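**Pinza Duvlow o Skoslow para desmontar PCs?**

**tornillo_34:** Buenas! Llevo desde julio peleándome con la Duvlow y ya no sé si el problema es la pinza o soy yo. Para las latches de la RAM me va bien, pero con los conectores SATA patina. ¿Alguien ha probado la Skoslow en la misma muñeca?

**Kvaran:** Yo tengo las dos. La Skoslow aprieta más, pero es anchísima y entre cables no entra ni de broma. Me quedé con la Duvlow y le cambié las puntas - 34 euros y a correr.

**tornillo_34:** Puede ser, las mías son las de serie. Os dejo la vista de la cámara de muñeca, que así se entiende mejor lo del espacio:

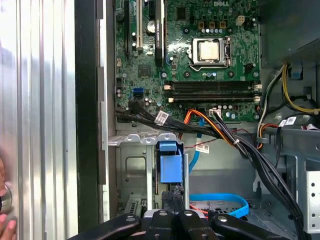

*Los dedos entrando en la caja, con la placa Dell al fondo y los SATA azules.*

**sukau_fan:** Uf, con ese manojo de cables negros yo ni lo intentaría sin apartarlos antes. Y no estoy de acuerdo con Kvaran: con puntas finas pierdes agarre. Prueba a bajar la velocidad en el controlador, que es gratis.

**Kvaran:** Pierdes agarre si las compras lisas, hombre. Las mías son de goma estriada y llevo 288 extracciones con ellas.

**tornillo_34:** Vale, primero velocidad y luego puntas. ¿Me pasas el enlace, Kvaran?

**Kvaran:** Te lo mando por privado esta noche.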